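Flonerley Cooperative Housing - Operations Meeting
Minutes, 28/05/2021
Chair: Didier Rey

1. Previous minutes
The March minutes were approved with one correction. Under item 4, "boiler" should read "heat exchanger".

2. Hot water supply, Building B
Stuvitz completed the inspection of the recirculation loop. The return valve on the upper floor is partly seized and will be replaced under the existing service contract. Water will be off for 90 minutes during the work. Notices go up in both stairwells two days ahead.

3. Common room
The room remains open to residents under the current booking rules. Bookings longer than one evening still need approval from the chair. 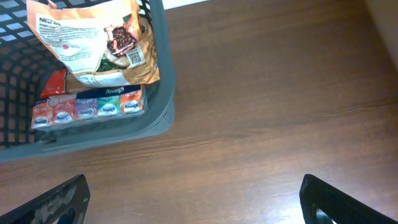
Basket on the tabletop, common room.

The request for a second set of shelves was deferred. The wall on the north side is plasterboard and the fixing method has to be confirmed first. Keys are to be returned to the lockbox the same night.

4. Laundry charges
Vuleo has proposed moving the card readers to a monthly billing plan. The quoted setup cost is $600. Members asked whether unused credit on existing cards would carry over - the quote does not say. Didier Rey will get this in writing. No vote was taken.
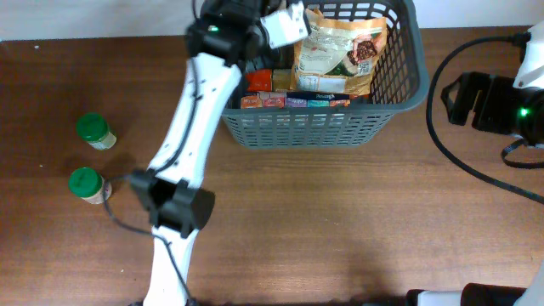 Common room table with basket and snack bag.

5. Bicycle storage
There are 53 registered bicycles. A further 19 have no tag. Untagged bicycles will be labeled with a removal date and moved to the rear cage if not claimed. The rack nearest the ramp blocks the drain cover and will be turned to face the wall.
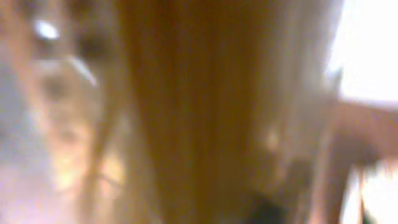

6. Roof drainage
Pomare cleared the gutters on the east side. The downspout at the corner of Building A has a split seam below the second bracket. Repair was approved as quoted. The contractor also noted moss on the lower shingles - no action this year.

7. Other business
The entry light timer is still set to winter hours and will be adjusted.

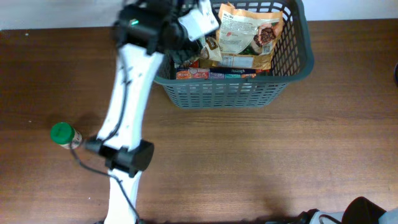 A resident asked for the recycling pickup to be moved to an earlier slot. The hauler does not offer one on this route. The request is closed.

Actions
Rey - written answer on card credit; stairwell notices.
Stuvitz - return valve, Building B.
Pomare - downspout, Building A.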